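Vehicle Technology, Week 2: Regenerative braking
Notes from the 05/10/2022 lecture, tidied up a bit

Right, so last time we finished with the battery pack and I promised we'd get on to brakes. I love this topic, and it's also the one where people lose the most marks in the written paper, so please read these notes even if you were in the room.

Start with the basic idea. A moving car has kinetic energy, and to stop it you have to put that energy somewhere. Ordinary friction brakes turn it into heat in the discs and pads, and that heat drifts off into the air. An electric car can run its motor as a generator instead, so the wheels turn the motor, the motor sends current back to the battery, and the car slows down while it does it.

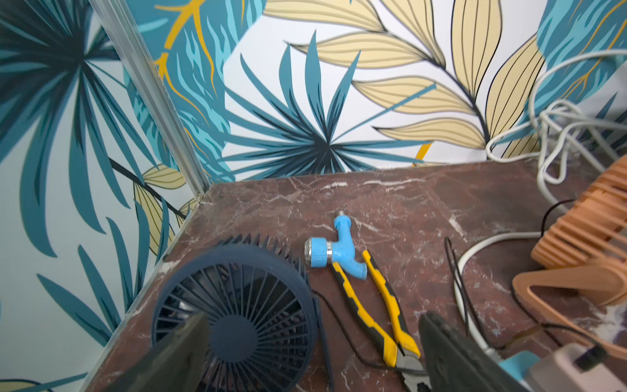

Palm-leaf wallpaper behind a marble tabletop

Let's do the sum we did on the board. Kinetic energy is half the mass times the speed squared. Take our made-up small car, the Trukis, with a mass of 700 kg (very light, I know, but it keeps the numbers friendly!) and let it travel at 20 m/s. Half of 700 is 350, 20 squared is 400, so we get 140,000 joules, or 140 kJ. Now slow it to 10 m/s. What's left is 35 kJ, so 105 kJ has gone out of the car's motion. Halving the speed took away three quarters of the energy. Tatu Koech spotted that before I'd finished writing it, well done Tatu.

How much of that 105 kJ gets back to the battery? Never 100 per cent. You lose a bit to air drag and the tyres, a bit in the gears, a bit in the motor windings, a bit in the inverter, and a bit more as the cells charge. Then you lose some all over again when you use the energy to speed up. I don't want a single magic figure in your answers, I want you to name the losses and say where they happen.
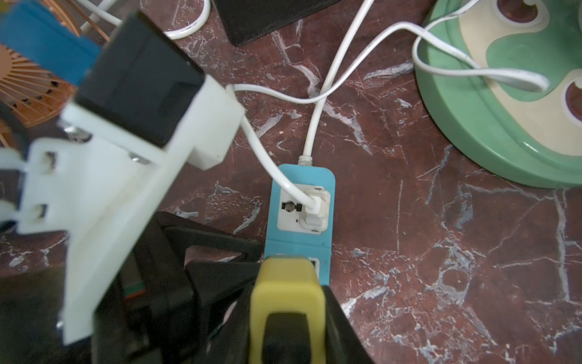
Next, why we still fit friction brakes. A full battery can't take much charge, and a very cold one can't either, so regen gets cut back. At walking pace the motor isn't generating enough to be much use. And in an emergency stop you want all four wheels braking as hard as the tyres allow, whereas a car with a single motor only has regen on one axle.

Sharing the work between the two systems is called blending. The driver presses one pedal and the controller decides how much comes from the motor and how much from the pads. Done well, you can't feel the join. Done badly, the car lurches just as you roll up to the lights and your passengers blame you (mine did).

A side effect worth a mark or two: pads that hardly get used can last for ages, but discs can rust from sitting idle, especially on cars that live outdoors.

Before next time, please read chapter 11 of Ogundipe, skipping the part on hydraulic pumps, and have a go at these:

1. Repeat the Trukis sum for a drop from 20 m/s to 5 m/s.
2. Explain why regen is weaker straight after a full charge.
3. Sketch the energy path from wheel to battery and label each loss.

The Wateck worksheet from September has a blank diagram you can use for number three. Bring it along, as we'll be marking up the same one when we start on one-pedal driving.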